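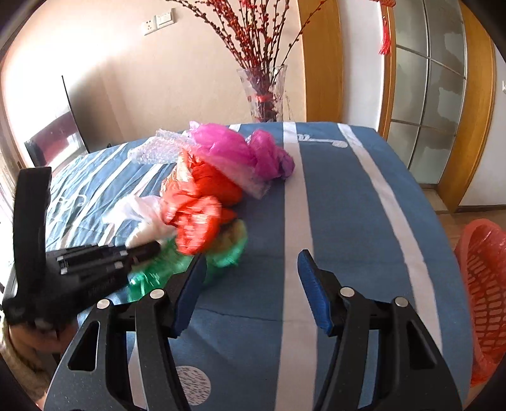 Plastic bags are the best thing to happen to our dataset all year and I will go on about it for a whole thread. We've been gathering examples for Furico (our grasping model, the small one) with hand-held grippers, one in each hand, and for months it was mugs, blocks and boxes. Then we moved on to things that have no fixed shape. Six bags and wrappings in a heap on a blue duvet, and suddenly every single example teaches something! The clear bubble wrap and the white bag are my favorites, because you can see what's underneath them and the model has to work out which surface comes first.

Print this thread | E-mail this thread

2/ For anyone new: I'm one half of the collecting side of Sisow. We go into ordinary homes with the tools and do ordinary chores, slowly. The other half of Sisow trains on what we bring back. No lab table, no green cloth. Beds, sofas, kitchen counters, the top of a washing machine if that's where the stuff ends up.

3/ The target for bags is 400 good examples per home. One example = one bag picked up, moved and let go. A full heap gets you several in a row, then you bunch everything up again and start over. Bunching up is a skill, by the way. My first heaps were far too tidy and the model got very good at tidy heaps.

4/ We have 2396 bag examples in the Furico set as of this morning. In April we had 30. Thirty!! And I was proud of those 30, I showed them to people.

5/ What makes a good one, in my book: you come in at the angle you'd use if you were just cleaning up. You don't hover. You don't fix your grip three times. If the bag slips you keep going and pick it up again, and that stays in the recording. We used to throw slips away and it was the worst choice we made all spring – the model had no clue what to do when something fell.

6/ Green next to yellow, red next to pink, pink next to bubble wrap. I spend a silly amount of time on which colors touch. If two bags of the same color sit together the model treats them as one big bag and grabs the middle. So we do heaps with very different colors first, then heaps where everything is white, and those are brutal. I love them.

7/ Striped bedding is also great and I will not be taking questions. A plain sheet gives the thing an easy life. Stripes run under a see-through bag and bend a little with every crease, and now it has to figure out what's bag and what's bed. Our score on striped fabric was awful in the first round. It's still the lowest of the lot, but it moved a LOT after we added more of it.

8/ Somebody asked why two tools when one could do the job. With a single gripper you learn to pick up. With two you learn to hold one thing down while you pull another thing out from under it, which is most of what you do with a pile of bags at home. Try pulling the bottom bag out of a heap one-handed and see how much of the heap comes along.

9/ Hands, though. After a long session my thumbs are done. We switch sides at every break now and I stretch like I'm about to run a race. If you're setting up your own collecting, plan breaks before you plan anything else. Tired people make lazy grabs, and lazy grabs look just like good ones until you train on them.

10/ The part I got wrong for ages: letting go. I'd pick up beautifully and then sort of fling the bag off to the side and call it done. The model copied me perfectly, so for a while we had a system that threw plastic bags. Funny for an afternoon. We redid 91 examples with a proper slow release and the throwing stopped.

11/ Next up is the Ploltholm round. That's our name for the messy set – bags with other things mixed in, socks, receipts, charging cables, whatever. I don't know if we'll hit the target there because resetting takes so much longer. We may go down to fewer examples and more homes. I'd pick more homes every time if it were only up to me.

12/ The Faulkner tools are getting a small revision before then too (that's the name of our gripper build, yes it has a name, yes I talk to it). Mostly comfort stuff in the handle. I asked for softer pads on the fingers and got told to wait and see how the thin bags go first. Fair enough, but I'm going to ask again.

13/ Replies are asking if we'll share the data. We want to! It needs going through first, since these are people's bedrooms and living rooms, and we said we'd check every recording with the people who live there before anything goes out. That's slow and I'm fine with slow.

14/ If you collect this kind of thing yourself, tell me what your worst object is. Mine used to be a fitted sheet. Now it's a bread bag with the little twist tie still on it. We've got 30 tries at that one and I'd keep maybe half.

15/ Going back to make another heap. The crinkly ones are up next and they're so loud – I kind of wish we recorded sound.

Last updated: 26 November 2018

Print this thread | E-mail this thread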